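Shirt folding demos, how many before its worth training?
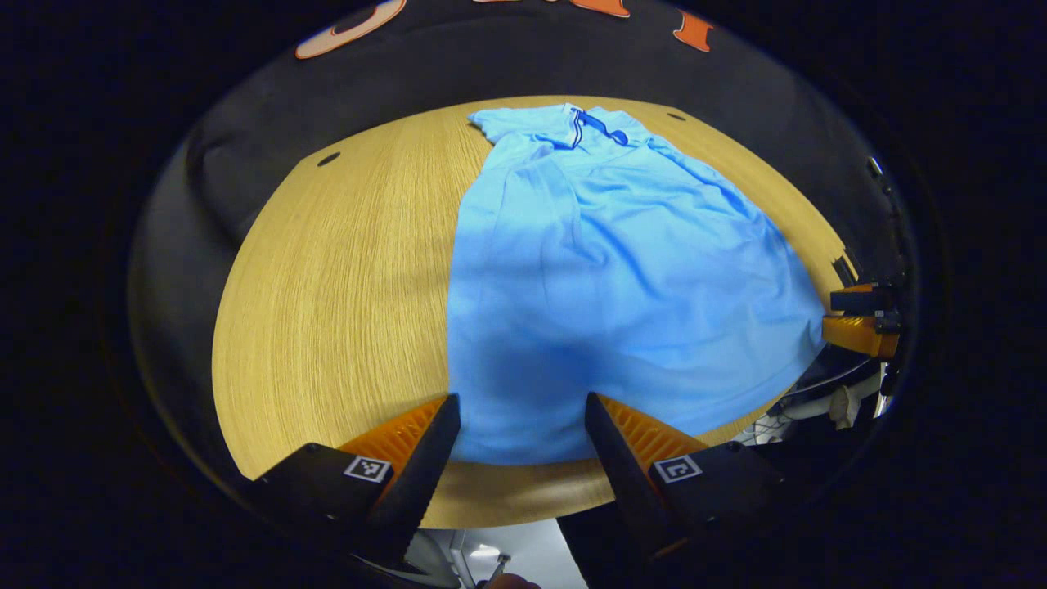

polo on the table, fingers at the hem, shirt spread out

jekstead_dal
15 September 2023
ok so doing polo folding with the hand held gripper. have 80 demos now, plan was 100 then train. first 30-ish are bad, I was slow and kept regrabbing the hem. Keep or toss? Also do you flatten the shirt first or leave it rumpled like mine. Collar far side, hem toward me, every time so far.

testow79
toss them. policy copies your hesitation. mine learned to hover over the cloth for ages doing nothing and that was me, thinking

Ha-rang Jeon
Don't toss. Regrabs are recoveries, you want those in there. Cut the dead time at the start and end and keep the rest. What I would change is the collar always at the far side. Rotate the shirt. Mine was great until somebody put it down sideways, then nothing, it went for the sleeve like it was the hem.

testow79
recoveries yes, dithering no. not the same thing. half of mine was dithering

jekstead_dal
half and half here too I think. will go thru them tonight. rotating makes sense, ugh, wish I asked at demo 5

oneill_bench
why not just teleop the arm? we did towels with a leader arm in July, 600 episodes, no worry about whether the robot can reach what your hand reached

Ha-rang Jeon
600 by teleop took you how long though

oneill_bench
most of the month. two of us. fair

testow79
reach is a real problem tho. with hand held I lean way over w/o noticing and the arm just can't. Put tape on the floor and stay behind it

jekstead_dal
tape, ok. What about the shadow? light is behind me so the fingers throw a shadow right on the lower left of the shirt. worried it learns the shadow

Ha-rang Jeon
It'll have a shadow at run time too if the lamp stays put. Move the lamp a few times over the session and forget it.

oneill_bench
disagree, I'd fix the light and keep it fixed. fewer things moving. get one shirt working in one spot first then mess with it

Ha-rang Jeon
And then you recollect everything. Seen it.

testow79
wrinkles: leave them. dont iron your data lol. also one shirt only? get a dark one in there, light blue on pale wood is not much to go on

jekstead_dal
only the one so far. have a black tee somewhere. ok plan: trim the early ones, 20 more with the shirt turned, lamp moved once (sorry oneill), then train and see. will post the result

oneill_bench
post the failures too pls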